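Everyone I know has started buying containers to hold other containers, so I was never going to be an easy sell on a pen pot. My sister swears by hers. My desk has managed with a chipped mug for years.

Still, I gave in. The Vindamo pot is cream, open at the top, and shaped like four fat rings piled on each other.
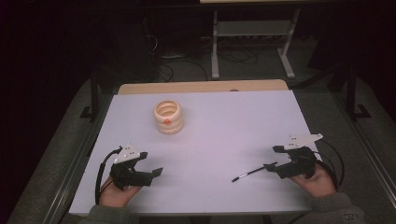
*Words by Paweena Wiriya — filed under Desk Stuff, December*

The little orange-red dot on the front is the only decoration, and I can't decide if it's charming or a leftover sticker idea. The shop page claims it will "calm your workspace." A pot can't do that. My unpaid bills are still there.

What it can do is hold thin black sticks like the one on the white tabletop, and I own too many of those. I'm giving it 3 weeks — then the mug gets a rematch.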